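Home | Chapters | Glossary | Index
Chapter 9. When the Arms Come to the Packing Room
8 June 2026, by the course authors of Clolleo Open Textbooks

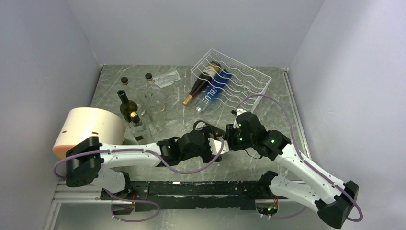

Figure 9.1 Two robot arms at a table with bottles and a wire rack.

Shares 12 | Comments 12

The company Dendbridge sends mixed boxes of bottles to restaurants and small shops. For many years its packing room worked in the same way. A worker took an order sheet, collected the bottles, looked at every label and put the bottles in a box. On a usual day the room prepared about 300 boxes. In September the company installed its first pair of robot arms, and in this chapter we follow what happened with the work after that.

Bottles are a difficult thing for a machine. They are of different height and weight, they roll when they are lying down, and clear glass is hard to detect for many kinds of sensors. The person who packs by hand does not think about these matters. The hand closes a little more or a little less, and the eye finds the label without effort. When the same task is given to a robot, each of these small decisions must be written down or taught by somebody who knows it well.

At Dendbridge this knowledge belonged to the packers. The engineers from Korno, the supplier, came first with a plan made from the order data only, and the plan did not mention that some labels come off if the bottle is held too low. The packers knew it from their first month. After two weeks the supplier asked for one packer from each shift to join the tests, and these hours were paid as normal working hours.

The jobs changed also in less pleasant ways. Several workers said that watching a machine made them more tired than packing. They had to stay attentive, but their hands had nothing to do. Others liked that they lifted less. The pay scale had no line for "robot attendant", and for some months people did the new job with the old title.

In the first section we look at how a task is divided between a worker and a machine. The second section deals with training and pay, and there we compare Dendbridge with Pangaribuan, a bottling plant with 600 employees, where the workers were asked for their opinion before any equipment was ordered.

Previous chapter | Next: 9.1 Dividing the Task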